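4.2 Collection with the hand-held kit

The Gusta kit was rented for this study from Clanlow, which offers it as a package with two hand-held grippers, a harness for the operator and an upload service. We wanted to learn if a small laboratory can use such a package without its own engineering staff. For this reason we followed only the printed manual and the online help, and did not ask for a visit from the supplier.

The task set was named Derese. It consists of short household actions at a table, such as moving a plate, setting a bottle upright and passing a soft object from one hand to the other. In total we recorded 820 episodes, all of them in November. Each operator first practiced for 19 minutes and then worked in blocks, with a pause between the blocks. Calibration was repeated at the start of every block – the manual asks for it only once per day, but in our pilot test the position of the left gripper drifted when the room was warm.

The view from the head of the operator is given in Figure 3. The marker cubes are fixed to the outer side of the grippers, and a pale yellow object is held in the right one. Such translucent objects were the most difficult for our later processing, and we report them separately. 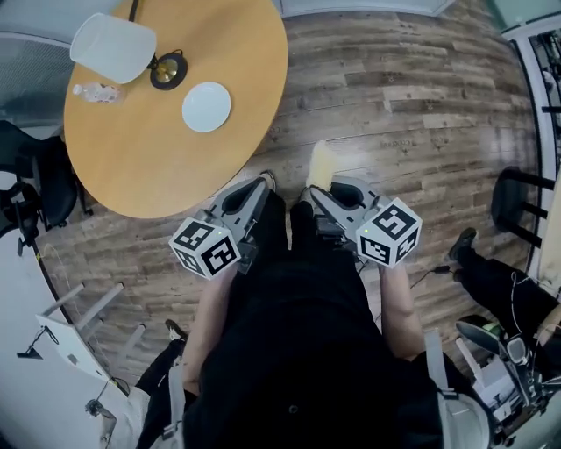

Figure 3. Operator with both grippers beside the round table, on which a bottle and a plate are placed.

4.3 Quality of the recordings

After upload, the service returns a trajectory for each hand and a short report. We rejected 43 episodes. Most of them were lost when one cube was hidden behind the other for too long, and the rest had a wrong time stamp. The report of the service marked only a part of these cases, so we advise users to check the trajectories also by eye.

For comparison, the same actions were recorded with the Loltcombe teleoperation set, which we already had in the laboratory. Operators found the Gusta kit easier to learn, but they complained about the weight on the wrist during long blocks. The finger pads kept their grip until the end of the study. One point remains open for us: the rental contract does not say how long the raw video stays on the server, and our written question was not yet answered at the time of submission.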